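The plain white rack

Apr 28, 2023

Most people last used a test tube rack at school and haven't thought about one since. It sat at the back of the bench and was usually stained purple. But racks have been turning up in kitchens, sheds and sewing rooms, and the second-hand shops can't keep them in.

Ní Chonaill, a shop on the harbour road in Follport, sells old school and laboratory stock. Two years ago it kept its racks in a box under the counter. Last year it sold 680 of them. Gardeners take them for seed. Sewers take them for needles and bobbins. One man bought 16 in a morning to sort watch parts, and came back in the afternoon for the tubes.

The ones that sell fastest are the white plastic kind, with square holes on top and open sides like a lattice. They weigh very little and you can rinse them under a tap. Wooden racks look better on a shelf, but they swell if you leave them standing in water and the holes get tight.

A white rack on a white table is a clean sort of arrangement, and it's also quite hard to see where the one stops and the other starts. A bit of colour close by helps. A yellow block and an orange one do the job well enough.
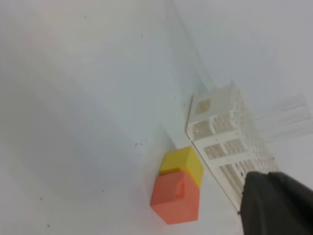

Marius Tănase would rather have a coloured rack to begin with. He has used blue ones for his seed for years, and he says that white shows every speck of compost and goes yellow on a windowsill by the second summer. He also thinks people buy them too big.

He has a point about size. A long rack takes up a good piece of table, and if you only own a few tubes most of it will be holding nothing. Measure the space first. Leave enough room in front to put down whatever is in your hands, as tubes tend to get knocked when you are reaching over one thing to get to another.

It is worth clearing the table before you start, though few people do. Blocks, pens, a cable, the thing you were using yesterday: it all collects in front of the rack. 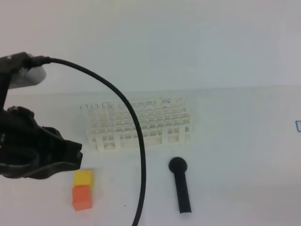

The holes come in several sizes and the sellers don't always say which. Take a tube with you. It should drop in without a push and stand more or less straight. If it leans a long way, the hole is too wide, and a strip of felt round the inside will cure it. If it sticks, leave the rack in the shop. Teun Michiels, who runs the seed swap at Pandstead, lost half a row of lettuce that way, pulling at a tight tube until it broke.

Fill from one end and keep going along the row. With clear glass the rims are the part you notice, and a gap shows up at once.

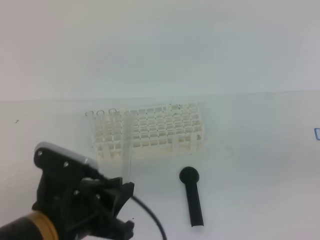
What to pay

Second-hand plastic racks at Ní Chonaill cost 6 euros whatever the size. Clear tubes are sold loose or by the box of 500, and the box is only sensible if you are sharing. New racks cost more and are not noticeably better.

Check the legs for cracks and look along the top for warping. A rack that has been through a hot dishwasher may rock on a flat table. Stains don't matter.

The next seed swap at Pandstead is in June, in the Jornley hall. Bring your own tubes, with labels.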